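3.2 Short cables and how they hang

The second group of items in the study was short cables, by which we mean any cable that can be held at both ends without the arms being fully spread. Long cables and coils are treated in Section 3.3. A short cable has little slack to work with, and the shape it takes between the two holding points depends mostly on how stiff the jacket is and how far apart the ends are. Figure 4 shows a short black cable held above a white tabletop. 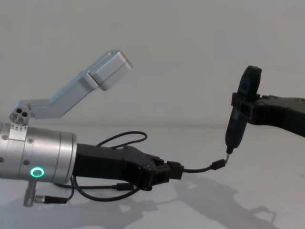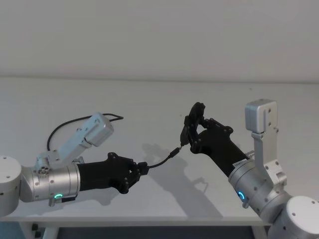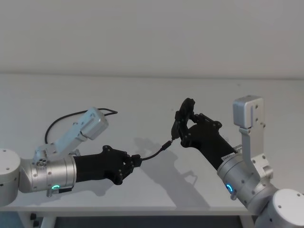 Figure 4. A short black cable between two holding points, against a pale gray wall.

Why sort short cables by stiffness when they could simply be sorted by length? Length is easy to measure, but it told us little about how a cable would behave once it was put away. Two cables of the same length can need quite different storage. A soft one can be folded in half and laid flat in a tray, while a stiff one opens up again and pushes its neighbors out of place. Sorting by stiffness put cables with the same storage needs in the same tray.

The full set held 599 cables collected from three offices and a teaching lab. Of these, 40 were set aside before sorting, mostly for split jackets or bent plugs. The rest were handled one at a time. Each cable was held level by its two ends, the ends were brought together until they were a hand's width apart, and the lowest point of the loop was read against a ruler fixed to the wall of the sorting bench. A deep narrow loop was recorded as soft. A wide round loop was recorded as stiff. Loops that twisted out of plane were recorded separately, as twist was usually a sign that the cable had been stored in a tight coil.

The grip turned out to matter more than we expected. If a cable is held by the jacket behind the plug, the first part of the loop is forced into whatever direction the fingers point, and a soft cable can be misread as stiff. Holding by the plug itself gave more even readings. Rainer (Notburga Rainer, personal communication) found the same with audio leads and suggested turning both plugs so that their flat sides face up. We adopted this for all later readings and repeated the first 32, which had been taken without it.

Trays came from two suppliers. The Kaladix tray is shallow and has fixed dividers, and it suited the soft cables well. The Clavport tray is deeper, with dividers that can be moved, and was used for the stiff ones. We also tried lining the trays with Bultex foam to stop the plugs from sliding, but the foam caught on the latch tabs of network cables and was taken out again after the first round.

In total, 1525 readings were made, including repeats. Agreement between the two readers was good for soft and stiff cables and poor for the twisted group, where the lowest point of the loop moved as the cable settled. For that group we waited until the loop stopped turning before taking the reading. The Nasr labels used on the trays carry only the group and the plug type, and length was left off.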